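Wood, Salt and Hard Hats: What Everyday Things Are Made Of

Every object is made of at least one material. A material is the stuff a thing is made from, such as wood, glass, wool or steel. People pick a material by looking at its properties. A property is something you can test or measure.

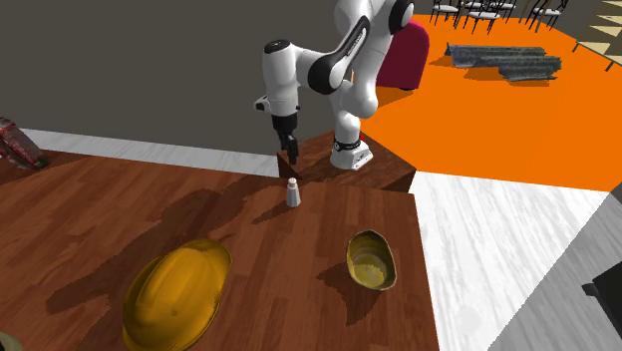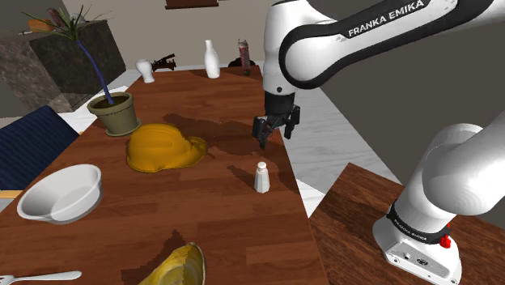

MATERIALS – AGES 8 TO 11

Hardness
A hard material is difficult to scratch. Glass is harder than wood. Wood is harder than wax. To compare two materials, rub a corner of one against the other and look for a mark. The softer one gets the scratch.

Strength
Strength is how much push or pull a material can take before it breaks. A hard hat has to be strong, but it also has to bend a little. The shell spreads the force of a blow over a wide area, and straps inside stretch to take up part of it.

Melting
Some materials turn to liquid when they are heated. Candle wax melts in a warm pan. Table salt does not melt until it is far hotter than a kitchen oven. Wood does not melt at all – it chars and burns.

Tungsten has the highest melting point of any metal, at 3,422 degrees Celsius. It was used for the thin wire inside old light bulbs.

Grain
Wood has lines in it called grain. They show the direction in which the tree's fibers grew. Wood splits easily along the grain and is much harder to break across it.

Mixtures
Steel is a mixture of iron and a small amount of carbon. Other metals can be added to change its properties. The type called 304 contains chromium and nickel and is slow to rust. Many sinks and spoons are made from it.

Words to know
Alloy – a mixture of a metal with something else
Brittle – snaps without bending first
Fiber – a long, thin thread

Next page: Liquids and Gases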